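Search the notebook Enter keywords

June 9, 2023
Bench notes, painted blocks (Larkari red, Puston green)

Mwajuma wants to sign off on the new paint today. I don't. The claim from Plemholm is that the matte finish keeps its colour under any room light, and all I've got to back it is their sheet and one good afternoon by the window.

Checked the red and the green on the wood table. Red is fine. It goes a bit orange on the front face, which I can live with. Green is the one I don't trust. The top reads much lighter than the sides, and the sides head off toward teal. Imani calls that shading. Maybe. I'd like to see it on the grey card before I agree. 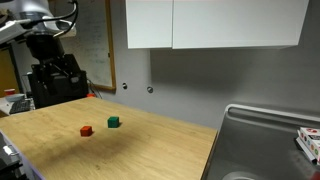

Second gripe is the table. Honey-coloured wood is going to warm up everything near it, and the surface is scuffed and smudged besides. Njoroge says he can sand and reseal it in 30 minutes. I have heard his estimates before. Grey felt would be cheaper and we could pull it off again.

The whiteboard also needs a proper clean. I can't read a word of whatever was up there, so if it was the mixing ratios, somebody please tell me they're written down elsewhere.

Batch 281 is the one in question. Beatrice R. thinks the tin wasn't stirred long enough, 2 minutes against the 4 on the label. Plausible, but it doesn't explain why the red came out all right from the same shelf.

To do: grey card, both colours, blinds down. Ask Nair for a second tin of green. No sign-off until then.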